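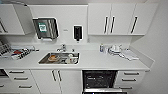 Page last changed: 2018-04-24

Tatley Building Users list: archive
Subject: Re: Shared kitchens, second floor and new supplies arrangement
From: Eimear Madigan, Premises Office
To: Tatley Building Users

Dear colleagues,

Thank you to those who wrote in response to the notice on shared kitchens. The Premises Office has received 43 replies, and the points raised most often are answered in this message. I have quoted Ms Raju's message in part, as it sets out the main concerns of the upper floors.

Melati Raju wrote:
> The Rivmont staff moved to the second floor in February and were told
> that tea, coffee and milk would be bought centrally. We have since been
> asked to pay into a floor fund as well. Could the office please confirm
> which of these applies? Several of us have paid twice.
>
> We should also like to know whether the room may be booked for lunches.
> Twice now we have found it in use by another team's visitors and there
> was nothing on the calendar.
>
> Lastly, who should be told when the paper towels run out? The reception
> desk says it is a matter for the cleaners, and the cleaners say it is
> a matter for reception.

On the first point, central buying applies to all floors. Milk, tea and coffee are paid for from the building charge, and no member of staff is required to join a floor fund. Where a floor wishes to keep a fund for biscuits, cakes and the like, it may do so, but payment must be voluntary and the money must be held by a named person. Anyone who has paid in error should apply to the holder of the fund for their floor in the first instance. If the matter is not settled within 9 working days, please write to me directly.

On the second point, kitchens may not be booked. Catered lunches should be held in the Ó Dubhghaill Room, which has its own calendar. Teams expecting visitors are asked to serve refreshments there or in their own meeting rooms. I have written separately to the team concerned.

On the third point, paper towels, soap and washing-up liquid are supplied under the cleaning contract with Cukell. Shortages should be reported to the Premises Office by email, giving the floor and the room number. Reception has been told to pass on any reports made at the desk.

Two replies asked for a second fridge on the ground floor. The request has been noted and will be considered with next year's budget. Until then, food left in the existing fridge should carry a name and a date. Unmarked items will be removed when the fridge is cleaned.

Replies to this message will go to the whole list. Please use the Premises Office address for anything that concerns an individual payment.

Yours sincerely,

Eimear Madigan
Premises Office, Tatley Building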